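Inier hand-held gripper kit: review after a season of use
Reviewed May 27, 2024
Rating: 3 out of 5

I bought the Inier kit in October to record tabletop tasks for training a small arm. It comes as printed finger blocks, a handle with a trigger, a camera mount and a bag of screws and brass threaded inserts. The price was $754 with shipping from Davivdale. Assembly took one evening. The instructions are clear except for the page on the trigger cable, where the drawing shows the clamp backward.

For the first few months it did what I paid for. The grip is comfortable, the fingers open wide enough for a mug or a small box, and the trigger has an even pull. I recorded a bit over 2,000 grasps before anything went wrong.

The fault was in the closing. I would squeeze the trigger, and one finger would move a moment before the other. At first I blamed my hand. Then I played back a day of recordings and found 33 where the object had been pushed sideways before the grip closed on it. A policy trained on those would learn to shove things, so I threw them out.
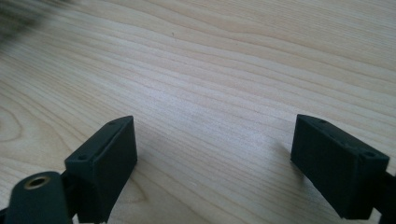

I took the handle apart and found that an insert in the linkage had backed out of the plastic. The screw was still tight in the insert, but the insert itself turned when I put a driver on it. With the handle closed up there is no way to tell. The fingers look fine at rest and line up when fully open, and the lag only shows while they are moving.

There is a safety side to this as well. When I tested the loose part under load, the finger jammed and then let go with a snap. It caught the side of my thumb. It was a bruise and nothing more, but the manual has no warning about keeping your free hand out of the gap, and it should.

Support is through Zacharopoulos, the US distributor. They answered in two days and offered a replacement linkage for $69, out of warranty by a few weeks. I paid it. The new part has longer inserts, so I assume somebody else had the same trouble. I asked whether older kits would be recalled and did not get an answer to that.

Since the swap the fingers have closed together every time I have checked. I now open the handle at the start of each month and try every insert with a driver. It takes ten minutes.

I also tried the Vuvthorpe gripper at a friend's shop. It is heavier and the trigger is stiff, but the linkage is metal. For long sessions I still prefer the Inier. If you buy one used, ask which linkage it has, and take the price of the new one off your offer if it's the old kind.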